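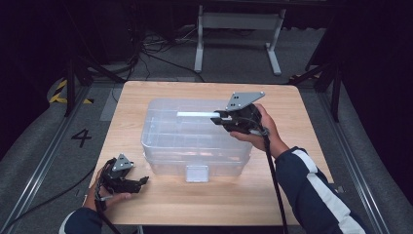
Texto: equipa Wudura | Secção: Arrumação e caixas | Atualizado em abril

Caixa transparente Pillulus, modelo Biton

A Biton é uma caixa de arrumação em plástico transparente, de forma retangular, para as coisas pequenas que costumam ficar perdidas no fundo da gaveta. Pode estar em cima da mesa de trabalho ou dentro de um armário. O plástico deixa passar a luz e, com a caixa vazia, vê-se por baixo o veio da madeira do tampo.

A borda de cima é moldada e dá uma boa pega para levantar a caixa com as duas mãos. Nas paredes existem pequenos relevos de divisão, que se notam pouco à distância. Na face da frente, em baixo e ao centro, há uma pequena patilha retangular, também transparente. Recomendamos pôr a caixa com este lado virado para a pessoa.

Medidas e peso
Comprimento: 120 mm
Largura: 87 mm
Peso: cerca de 113 g
Venda: embalagem de 2 unidades

As medidas são tomadas pelo exterior. Para quem quer guardar peças compridas, pedimos que conte com um pouco menos de espaço no interior.

Utilização
Serve bem para botões, clipes, parafusos, contas de colar e material de costura. Não aconselhamos o contacto direto com alimentos. Também não é uma caixa estanque, portanto não deve guardar líquidos.

Limpeza
Lavar à mão com água morna e sabão neutro, e secar com um pano macio. O lado verde da esponja risca o plástico. Não usar álcool nem acetona. A máquina de lavar loiça pode deformar a borda.

Encomendas
O modelo Biton é vendido na loja Wudura e pode ser levantado no nosso balcão da rua Iyer, a partir das dez da manhã. Vendemos apenas a versão transparente. As trocas são aceites com a embalagem completa e o talão de compra.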